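Encyclopedia > Robotics > Hand tools > Pastholm gripper

Pastholm gripper

The Pastholm gripper is a hand-held, two-finger gripper used in pairs to record how people handle small objects. It was designed at the Werovton workshop by Said Mahrous, and it is best known for its simple procedure of setup and care.

Setup

The two grippers are prepared as one set. The operator closes each gripper fully, then opens it fully, and the software stores both positions. The pivot screws are tightened by hand with a short key. After this comes the handling check, in which light and irregular things such as beads, cords and pendants are picked up from a shallow box. Jewelry is common for this check, as a smooth pendant shows quickly if the pads do not meet evenly.
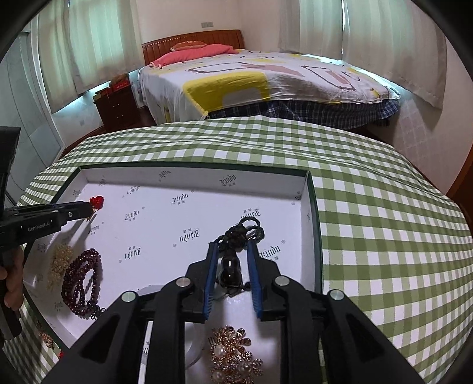

If the object turns between the fingers, the pads are removed, cleaned with a damp cloth and mounted again. The check is then repeated from the first object.

Maintenance

The manual asks for an inspection of the pads after every 100 recordings and for a replacement after some 300. Ridged pads collect dust and fibers in the grooves, and these must be brushed out along the groove. The pivots receive no oil. A loose pivot gives a small error in the measured opening, so the closing positions should be stored again after any repair.

Related articles
Macapagal joint
Livgate calibration plate
Parallel gripper
Finger pad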